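Cornley lanes to change oil pattern for second half of league season

12 shares
3 comments

The Cornley ten-pin league will move to a longer oil pattern when its second half begins in April, after bowlers and lane staff agreed that the present one was breaking down too early in the evening.

The new pattern puts oil on the first 42 feet of each lane, against 38 feet at the moment. The extra 4 feet leaves a shorter dry section in front of the pins, so the ball has less room to hook. Bowlers who throw across a lot of boards will have to play straighter, and those with little hook should see less difference.

Lụa Đỗ, who runs the lane machine at Cornley, said the old pattern was fine for the first game but left the track area nearly dry by the third. "The outside boards still had oil on them at the end of the night and the middle had hardly any," she said. "People were moving left every few frames and then missing their spares because they had lost their line."

The machine will also be set to apply more oil between the second and third arrows, where most of the right-handed traffic goes. The amount on the outer boards stays the same. Left-handed bowlers, who share their side of the lane with far fewer others, will get an identical mirror of the right-hand side.

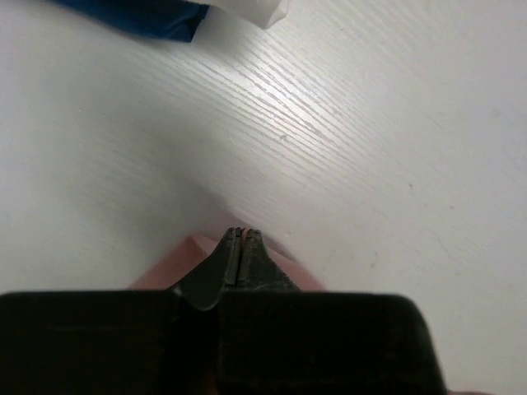
A trial was held on lanes 7 and 8 using a mix of plastic, urethane and reactive resin balls. Games on the new pattern were slightly lower scoring at first. The gap had closed by the end of the session, and the third game was the best of the night for most of those taking part. Splits were down — chiefly the 7-10 and the 4-6-7-10 — and more of the first balls that missed the pocket were light hits than high ones.

Handicaps will not be reset. Averages from the first half carry over, with the usual rule that a bowler needs 66 games on the sheet before an average counts towards the end-of-season awards. New entrants will be given a starting figure after 2 full evenings.

The change applies to the main league and to the Palomino pairs. The junior section will keep the 38-foot pattern, as most of its bowlers use house balls thrown straight at the pins. Open play lanes are not affected.

Balls may be wiped with a dry towel at any time. Liquid cleaners remain allowed before the first frame and after the last one only, and sanding the surface during a game still means the game is lost.

Practice on the new pattern will be open to all league members before the first match. Bridum, who lead the table with 109 points, are at home to Alel in the opening round.

3 comments
Share this story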